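Chapter 7
How Plants Find the Light

Leave a bean seedling on a windowsill over a long weekend and you will come back to a plant that has picked a direction. The stem leans toward the glass, and the leaves have turned their faces outward like a row of little plates. Turn the pot around on Wednesday and the whole performance starts over, the other way! A plant has no muscles, no nerves and no eyes, and still it manages to find the window. How it does so is the subject of this chapter, and it is one of the best stories in all of plant biology.

People have wondered about it for more than 2,000 years. Early writers thought the sun simply dried out one side of the stem and pulled it over, the way a wet board warps near a stove. It was a sensible guess, and it was wrong. The bending is growth. Cells on the shaded side of the stem stretch more than cells on the bright side, and the stem has to curve. The name for this is phototropism, from Greek words for "light" and "turning."

What tells the shaded cells to stretch? You met the hormone auxin briefly in Chapter 2. In this chapter you will follow it from the tip of the shoot, where light is sensed, down to the part of the stem that bends. You will also meet the light-catching proteins that start the whole chain, and you will see why they respond to blue light and pay almost no attention to red.

We will return several times to a set of trials from the Weltholm greenhouses, where 368 oat seedlings were grown in darkness and then lit from one side. The full table is on page 46, and it is well worth a look before you start Section 7.1. Try to predict which seedlings stayed straight.
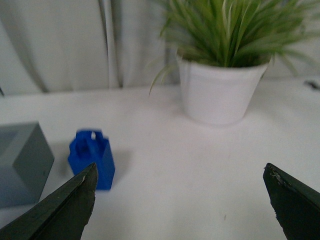
Phototropism is easiest to see in a young seedling with a single stem, but older plants do it too. Bushy ones can be harder to read, with so many leaves facing so many ways. Take a leafy green plant in a white flower pot, like the one on the white tabletop, and mark one side of the rim with a dot of paint. Set the dot toward your brightest window and sketch the plant every morning for a week. Then turn the dot to face the room and keep sketching (this is the fun part). Save your drawings, as you will need them for the Drinberg method of measuring stem angles in Section 7.3.

Before you read on, write down your own answer to this question: if you covered only the tip of a seedling with a tiny foil cap, would the stem still bend?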